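Spring cleaning, the slow way

Hello again from Lamont! I promised last time I'd tell you how the big pantry clear-out went, and the short version is that I'm still at it. I started with one shelf, found three open bags of the same rice, and had to go and sit down with a coffee.

My rule this year is one shelf a day and no more. I pull everything off, wipe it down, and put back only what we'll eat before August. Anything sealed and in date goes in a box for the food shelf over in Trusdale, which takes pretty much everything except glass. Spices are my weak spot (I own a lot of paprika, don't ask), so those get a shelf all to themselves and a whole day of dithering. 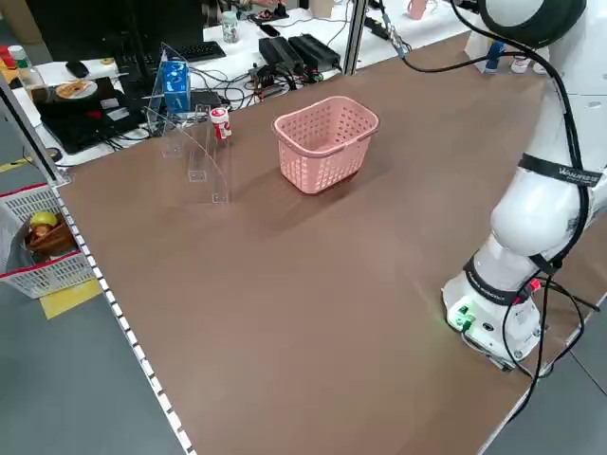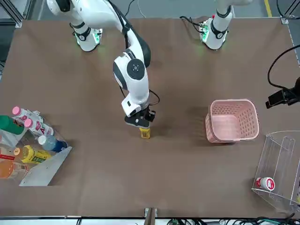 A few of you wrote in about baskets after the last issue. I like the plastic kind with holes – they rinse off in the sink and you can see when the onions are going soft. Milan Van den Broek swears by old shoe boxes, and I've tried those too, but mine got soggy near the potatoes and I went back. Small stuff like stock cubes and yeast packets does best in something shallow, up front, at eye level. Push it to the back and you'll buy it again by the weekend.

The Clundudley swap table is on again, by the way, and there's a limit of 20 items per household. I'm bringing jam jars, a fondue set we've used once, and quite possibly some paprika. Come and find me if you need any!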